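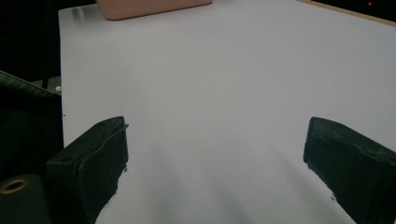 Household chore automation is the use of machines to do ordinary work in the home, such as folding cloth, clearing a table or putting things in a basket. Similar work in shops and small factories is usually included under the same name. The field is old as a wish and young as a practice. Much of the present research is done with simple two-finger grippers, and the usual setting is modest: a white tabletop, the two dark fingers standing wide open over it, and the things to be handled placed farther away. Such a gripper has no palm, so every movement of a human hand must be translated into opening, closing, turning and pulling.

Cloth

Cloth is considered the most difficult common material. A cup has the same shape wherever it stands, but a towel has a new shape each time it is picked up. The machine must first find an edge, then a corner, and it must know if it holds one layer or two. The Lukura trials, directed by Mwanaisha Mugo, used 33 different pieces of fabric, and the thin printed ones gave the most trouble. 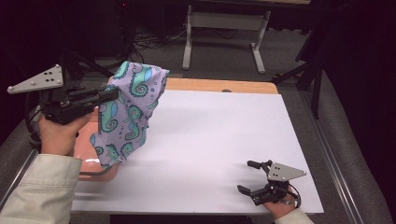
After the corner is found, the cloth has to be laid flat before the first fold. Many systems lose the most time in this step. A person smooths a towel with the whole forearm almost without thinking, while a machine with narrow fingers must pull at one side, look again, and pull at the other. In the Pasley report, Hermenegildo Olvera gave 17 minutes as the longest time for a single towel.

Methods of teaching

Older systems were programmed by hand, movement by movement. Newer ones learn from records of people doing the chore. In one common method the person holds the same kind of gripper that the machine will use, one in each hand, and works with it at a table. The records then contain only movements that the machine could repeat in principle. The Irkilwood collection has 1,000 of these records, most of them of folding and tidying.

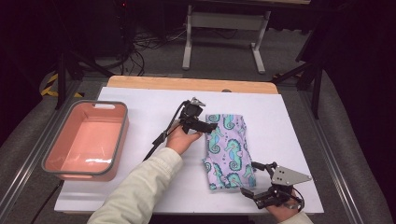

The method has limits. People correct small errors with the sense of touch, and this is poorly preserved in a record made mainly by camera. Yesenia Meléndez has argued that folding should be judged by the finished pile – the owner of the towels does not care how the fingers moved.

Present state

On the shop floor, machines do well with boxes, trays and other stiff goods in known positions. At home the results are mixed. In the Arellano test the machine finished 67 percent of folds without help, on a clear table and with one cloth at a time. A full basket of mixed laundry remains outside the reach of most systems.

Comments

Cirilo E.: Thank you for the part about laying flat. I worked in a hotel laundry and it was the same for us, the folding is quick, the flattening is slow.

yserrano: Does the 67 percent include fitted sheets? I suppose not.

Cirilo E.: @yserrano I can't fold those either.

Contact – Copyright, all rights reserved – Back to top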